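Friday, January 10, 2025

Day 6 of the great Walczak hunt, and I have now found every Walczak in Ganetville except mine. There were plenty of them, all fond of the same four first names, and they passed those names around like a cold. I have a Walczak the baker, a Walczak the barber and a Walczak listed in the town directory only as "gone."

The directory arrived as a scan right before Christmas and I spent most of December pretending I would save it for the new year. I did not. It runs to 917 pages with the index at the back, and the index was made by someone who felt that W was a long way off and supper was closer. The Walczaks stop at page 505. The book does not.

So I'm reading it straight through from there, every line, with a pot of coffee and a bad attitude. Tonight I reached page 839. My eyes feel like they were breaded. 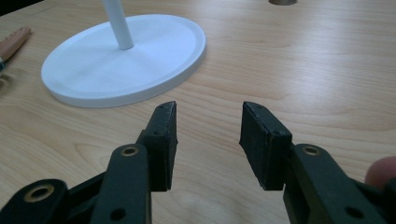 Why would a family be in the church register and missing from the directory?

They were probably boarders. The Ganetville directory listed the head of the household and anyone who paid for a business line, and a couple renting two rooms over a stable was neither. The thing to do is look under the landlord.

Which is a fine plan if you know the landlord. The register gives their street as Pinus, no number, and Pinus Street ran from the depot clear out to the brickyard before it was cut in half and renamed. I have copied out every householder on it. My great-grandmother was married out of one of those houses and somebody must have charged her rent.

I also wrote to the Wato county clerk again, since Wato took over the old town records when the courthouse closed. Their last reply thanked me for my interest in septic permits. I was polite this time and put the word MARRIAGE in capitals.

My cousins have asked if I'll have the family tree ready for the reunion. I said it was coming along. It has a trunk.

Tomorrow, pages 840 to the end, then the Pinus Street list against the tax rolls. Need more coffee, and a new pen – the blue one died in the middle of a Wisniewski.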